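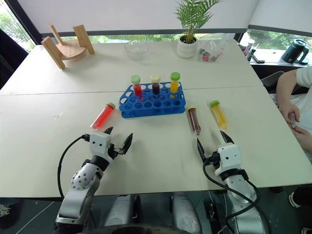 Why does a heavy ball fall no faster than a light one?

The earth pulls harder on the heavy ball, but the heavy ball also takes more of a pull to get moving, and the two effects match exactly. Double the mass and you double both of them, so when air is left out of it, both balls pick up speed at the same rate.

I know many of you will want to argue with me on this one, and I'm glad - I argued with it myself for most of my first year at Plomstead. We all grow up watching leaves drift and stones drop, and it's hard to talk yourself out of something you've watched since you were small! But a leaf is mostly fighting the air, and for the next two lectures we are going to set the air aside and come back to it in December, when we'll have the tools to treat it fairly.

Please read Matsuda, pages 196 to 204, before section. Go slowly over the part where weight and mass are pulled apart, and do problem 2 at the end with a pencil in your hand (reading the solution first really doesn't count, tempting as it is).

Reiko Onishi and Kamran Lashari are running the help hour in room 338 this term, starting at 4 p.m. Bring your half-finished work, the messier the better.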